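How to Collect Two-Handed Demonstrations With Hand-Held Grippers

Posted 6/29/25 on the Stollex lab notes pages

If you have read our earlier notes on the Wirnness policy, you already know that most of our training data comes from people and not from robots. Somebody stands at a table, picks up a gripper in each hand, and does the job the way they would like the robot to do it later. It sounds like the easy part of the work, and in a way it is, but we threw out a painful amount of our first batch before we learned how to record it well. So I'm writing down how we do it now, in the hope that you get to keep more of yours!

I'm going to assume you have your grippers built and charged or plugged in, and that the recording software (ours is called Drandia, but any recorder that stamps all its streams from one clock will do) is already talking to them. We'll go from setting up the table to checking the first finished set.

Step one: set up the table

Pick a task that truly needs two hands. Our favorite starter is the two-sided grasp, where both grippers come in on one object from opposite sides and share the hold. It's short, it's easy to reset, and it shows you timing problems right away.

Lay down a plain, light board to work on. We tried a patterned mat early on and spent most of March wondering why the tracker kept jumping. Keep your background the same from one session to the next as far as you can, and save the variety for later, when you are adding it on purpose.

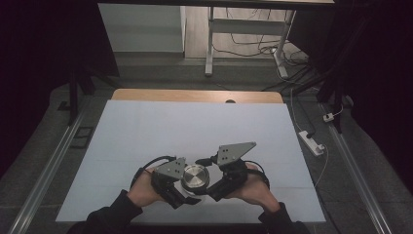
Two-sided grasp on a round metal part, one gripper jaw touching each side.

Shiny metal is a hard choice for a first object, I'll admit. Reflections slide over it as your hands move, and a model trained only on matte blocks tends to get lost when it meets one. If you are just starting out, a painted wooden block is kinder. Once that works, bring in the polished parts and plan on recording a good many more takes with them.

Step two: calibrate

Close both grippers all the way, then open them all the way, and do it slowly. The software needs the two end points to turn the raw readings into a jaw width. Then touch the two gripper tips together and hold them still until the readout settles. The distance between the tips should read close to zero, and if it has drifted more than 2 millimeters, go back and calibrate again before you do anything else. I know it's tempting to carry on and fix it afterward. We have tried that, and the fix took longer than recording everything over.

Step three: record your takes

Start each take with your hands apart and the jaws open. Wait a beat, bring both grippers in, make contact, lift, set the part down, and back away to where you began. Move at the speed you want the robot to move, which for most people feels a little slow and silly at first (you get used to it).

Check your cables before you start, too. They should have enough slack that you never feel a tug at the end of a reach, because that little tug ends up in the data as a wobble.

We record 100 takes in a set and then stop for a real break. Tired hands get sloppy, and they get sloppy in ways that are hard to spot from inside. Move the object a bit between takes, and turn your wrists differently now and then, so the policy sees more than one good approach.

Keep the fumbles, by the way. If you slip and recover, leave the take in and tag it as a recovery. If you slip and give up, tag it as failed and move on.

Step four: check before you train

Play a handful of takes back with the jaw widths plotted under the video. The point where each width stops shrinking should line up with the moment of contact you see on screen. If one hand is always late, suspect the clock before you suspect the person.

For this task we trained Issa, our small test model, on 1000 takes. Smaller sets gave us a policy that reached for the part nicely but closed one gripper well ahead of the other and pushed the part across the board. With the full set, the two sides closed much more evenly. We haven't tested it yet on parts that are wider than the ones we recorded, so please don't read too much into that result.

The tag list and the calibration script are in the Drandia folder, along with the plotting script from step four.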